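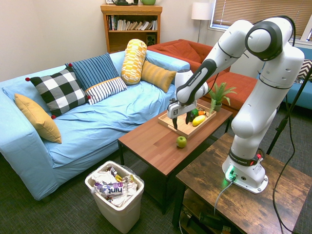

The Franka arm over the coffee table, with the tray and the green apple.

About us

Skelevside is a small test workshop for robot grippers and the things that go with them: arms, wrist cameras, controllers, cables, mounting plates. People who build or buy robots send us parts, and we try them out on ordinary household jobs and write down what happened. We've been doing it long enough to fill a lot of notebooks, and we still get a little giddy when a box with a new set of fingers comes through the door!

How we started

Éabha Hegarty began Skelevside after several years of fitting grippers in a packaging plant. The parts she worked with there were all the same shape, all day, and she kept wondering how those same grippers would do with a carrot. One February she cleared a corner, bolted down an arm and spent two weeks finding out. She wrote up the results for a few friends in the trade, they passed them along, and soon strangers were asking whether she could try their fingers too.

The first proper comparison was three sets of fingertips and a bag of lemons. It ran to 13 pages, most of them about lemons, and Éabha will still send you a copy if you ask.

What we do now

Most of our work is side-by-side comparison. We take two or more grippers, put them on the same arm, give them the same objects and run the same moves at the same speeds. Produce is our favorite test set. An apple is round and slick, a carrot is narrow and tapers, a banana bends and bruises, and no two of any of them are alike. A gripper that looks wonderful on a foam block can have a rough afternoon with a grocery bag.

We test in rooms with sofas, lamps and carpet because that is where a lot of our customers want their robots to work. Low tables are hard on an arm - the elbow has to go somewhere, and the wrist often ends up at an angle that the data sheet never mentions. Tray edges are another good one. Fingers that open wide are great until there's a wall right next to the thing you want to pick up.

Last year we logged 3,239 grasps, and 895 of those were on produce. Every grasp goes in the log, including the drops, the squashes and the ones where the fingers closed on nothing at all. (We love those. They tell you so much about your camera calibration.)

Cameras and controllers

We compare these as well, usually one change at a time. For a camera test we keep the gripper and the objects the same and move only the camera, from the wrist to a stand and back again. For a controller test we look at how smoothly the arm slows down near the object, how it reacts to a light touch, and how long it takes a new person to set it up from the manual. That last one is timed with a kitchen timer and it has started more arguments than anything else we do.

Our longest running project is called Iren. It's our own set of test routines and log sheets, now at 389 entries, and each entry covers one object, one starting position and one goal. Two other shops, Trajkovski and Staltulska, use parts of it and send back corrections, which we're very happy to get. If you find a step in it that makes no sense, please tell us!

How we work with you

Send us the part, the mounting drawing and whatever software it needs. We'll write back with a test plan, and you can change it before we start. You get the full log and the write-up, both in plain words, and the part goes back to you in the box it came in. We don't sell grippers or take a cut from anyone who does, and we won't trim a result we got.

Visitors

We like having people in. You can bring a gripper, or just bring something awkward from your own kitchen and see how the arm gets on with it. Our next open day is Sat 23 October, from ten until four. Write to Éabha if you'd like a slot on the arm, and tell her which mounting flange you have.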